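Omesden Reuse Centre
1/9 Our collection of unwanted small electricals returns to Stonham in February. The following posts set out what residents may bring, where to bring it and what happens to it afterwards. Please read to the end before setting out.

2/9 The collection point is the lower car park at Stonham Library, entered from Rizk Street. It opens on Monday at 9.30am and closes at 3pm. Vehicles queuing on the main road will be asked to move on.

3/9 We accept kettles, toasters, irons, hairdryers, radios, lamps without bulbs, and computer accessories such as mice, keyboards and speakers. Leads should stay attached where possible. Loose leads may be handed over in a paper bag.

4/9 We cannot accept fridges, microwaves, televisions or anything containing oil. Residents with large items should book a kerbside visit through the Omesden office. There are 56 visits available this month and 141 households already on the waiting list — we regret the delay.

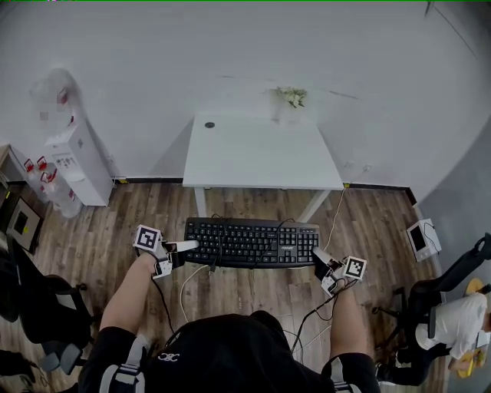 A full-size keyboard with number pad. Computer accessories are accepted at Stonham.

5/9 Please remove batteries before you arrive. Batteries have their own container beside the library steps. Damaged or swollen batteries must be shown to a member of staff and must not be placed in any container.

6/9 Phones, tablets and laptops should be cleared of personal information by the owner. Our staff are unable to do this on the day, and items cannot be returned once they have been signed in.

7/9 At the last Stonham collection we received 155 items. Of these, 136 were passed to Plumance for testing and repair. The remainder went for recycling.

8/9 Repaired items are sold at the Plumance shop in Omesden. Each carries a safety test label and may be exchanged within 28 days — please keep your receipt.

9/9 Parking for Blue Badge holders is next to the collection point. Residents who cannot carry items from their car may sound their horn once on arrival and staff will come over.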